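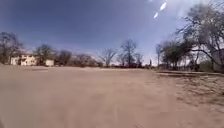
Your body has its own cooling system, and it's called sweat. I know, kind of gross! But when sweat dries off your skin it carries heat away with it, and that keeps your insides at the right temperature. On a really hot day the system has to work extra hard, especially if you're running around somewhere wide open. Look at all that bare tan dirt, with the trees way at the back. If I were playing tag out there in summer, I'd want to know where my shade was before we picked who's "it".

Sweat is mostly water, so you have to put water back in. I carry a 500 milliliter bottle and I take sips even when I'm not thirsty yet – thirst can be a bit slow to show up. I also stop for 10 minutes in the shade between games. My cousins complain, and then they come and sit down too.

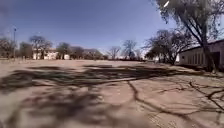
When your body says "too hot!"

Sometimes the cooling system can't keep up. You might get a headache, feel dizzy or sick to your stomach, or get cramps in your legs. Stop playing and tell a grown-up right away. Don't wait for the end of the game! Get somewhere cool, sit or lie down, and drink some water.

If a friend seems mixed up, passes out or won't wake up, that's an emergency. Yell for a grown-up and call 911. And never, ever stay in a parked car to wait for someone – cars heat up super fast, even with a window open a little.

Last updated: May

© Llinos Howells | Contact | Back to top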